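**Pre-run inspection, simulated two-arm packing task**
Policy: Kotance, checkpoint 41
Simulator: Skelell
Date: 03/02/2018
Inspector: Jhonatan Paucar

Complete all items before starting an evaluation batch. Mark P (pass), F (fail) or C (pass with comment). A batch with any F is not to be reported.

### A. Scene setup

- [P] Seed list loaded, 12 seeds, same order as the Schnyder baseline.
- [P] Box and tray poses randomized in position and rotation.
- [C] Counter texture drawn from the held-out set. *Comment: marble was held out of training. Check the list again if the texture pack is updated.*
- [P] Box open at the top. No lid asset loaded.

### B. Arms and grippers

- [P] Joint limits match the Allingate hardware file.
- [P] Arm-to-arm collision check on at every physics step.
- [C] Grip force cap set. *Comment: the cap was left off in the July batch and those 118 episodes were thrown out. Do not merge them back in.*
- [F, then P] Emergency stop in simulation halts both arms. *Comment: the first test stopped the right arm only. The left arm was reading an old config path. Fixed, retested, passed.*

### C. Method under test

The policy predicts a short block of joint targets for both arms and replans before the block is finished. The claim being tested is that replanning early lowers the number of drops over the box rim without adding contact between the arms. The baseline runs each block to the end. Everything else is held equal, including the camera view and the object set.

A packaged item is taken in the right gripper and is to be released inside the gray box. The left arm has no pick in this task and is scored only on staying clear — any contact with the box counts as a fault.
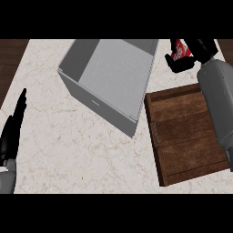

Jhonatan Paucar asked whether the left arm should be in the batch at all, as a parked arm would give the same drop rate and run faster. His view was that the fault count mixes two questions, grasp quality and clearance, and that a reader will want them apart.

Agreed in part. The left arm stays active, but clearance faults now go in a separate column. Drop rate is computed over all episodes, with or without a clearance fault.

### D. Logging

- [P] Contact events written with step number and both body names.
- [P] Random state saved per episode, replay checked on one seed.
- [C] Disk space. *Comment: enough for 572 episodes with full video. Past that, store joint states only.*
- [P] Success test uses object position at the end of the episode, after the gripper has opened.

### E. Open items

1. Rim contact threshold is still the simulator default — needs a value measured on the real box.
2. Friction for soft packages is one constant. Results on bags should not be compared with results on rigid boxes until this is split.
3. Repeat section B after any change to the config path.

Status: cleared to run, with comments.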